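The walk comes before the job

Lasedholm, 16 Oct 2019

First thing you notice on the second floor at Suvard is how quiet it is. Keyboards. A kettle. Somebody eating crackers. This is a company that fits out kitchens and cleans short-stay apartments, and two years ago the floor was mostly phones – cleaners calling in, schedulers calling back, a whiteboard with magnets that fell off.

The whiteboard's gone. So are the magnets. What they have now is Prado, the scheduling and planning software, and a row of desks where people who used to hand out shifts spend their mornings building rooms on a screen and sending a robot through them.

Simulated rooms, simulated robot. The real machines come later, if the walk looks right.

Suvard looks after 684 apartments in and around Lasedholm. Before any machine is let into one, the layout gets tried on the computer, with furniture shoved about, rugs added, chairs left where guests leave chairs. A good week is 200 runs. The colors get scrambled too, floors and walls especially, so the software doesn't get used to one kind of beige. You get some rooms nobody would rent.

The people doing this were not hired for it. That's the part I came for. One scheduler, nine years on phones, told me she knew where every sofa in the Harbor block was before she could tell you what a mesh was. Turns out that's worth something. When the first test rooms came back from the outside contractor, Zacharopoulos, they were tidy. Chairs pushed in. Rugs flat and square. The cleaners laughed at them, she said, and then got asked to come upstairs and fix them.

So now cleaners come upstairs. Two hours, paid at the normal rate, which is a sore point. They sit next to a screen worker and say things like no, the armchair would be in the way, it's always in the way. They get listened to, mostly. What they don't get is a new job title, or the extra that goes with one, and the union rep has brought that up at every meeting since spring.

And the plain worry, the one under the rest. If the machine can get across the living room, what's left for the person with the cart? Management says bathrooms, beds, anything with stairs. Says no one has been let go. Thats true as far as I could check. It is also true that the last three cleaners who left weren't replaced, and the carts they used are parked by the freight elevator with coats on them. 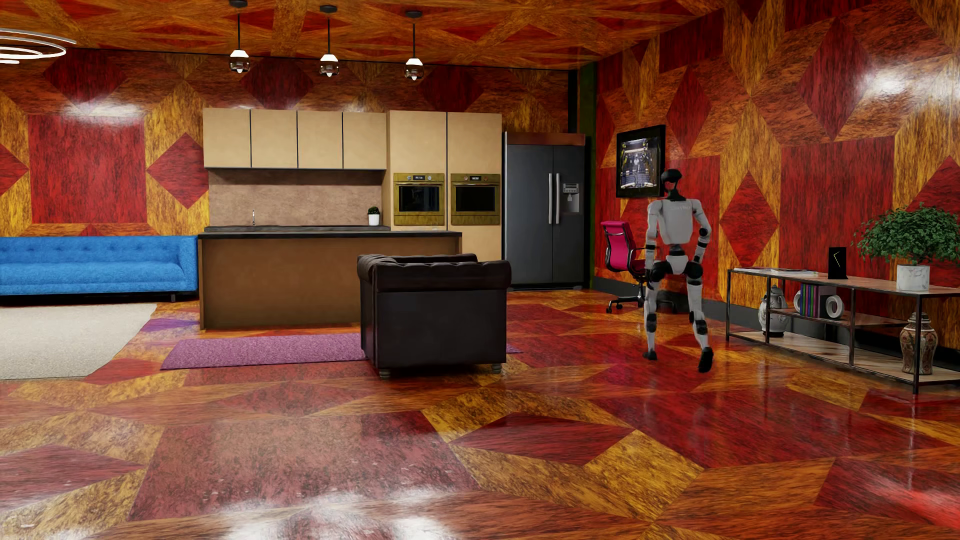 The screen work has its own aches. Eyes, wrists. A run plays, you watch the feet, you mark the bad steps, you play the next one. One man who moved over from deliveries said he missed his van by the second day and his back stopped hurting by the second week. He hasn't decided wich matters more.

The backlog stood at 3,000 clips when I visited. Somebody had taped the number to the coffee machine and somebody else had drawn a frown on it.

Training is thin. Half a day with Prado, a printed guide, then you ask whoever's sitting closest. The younger staff pick it up and end up teaching, unpaid for that too. A pay review is promised for after the winter season. The cleaners I spoke to on the way out had heard that one before – they had a van to catch, four apartments by three o'clock, linens still to load.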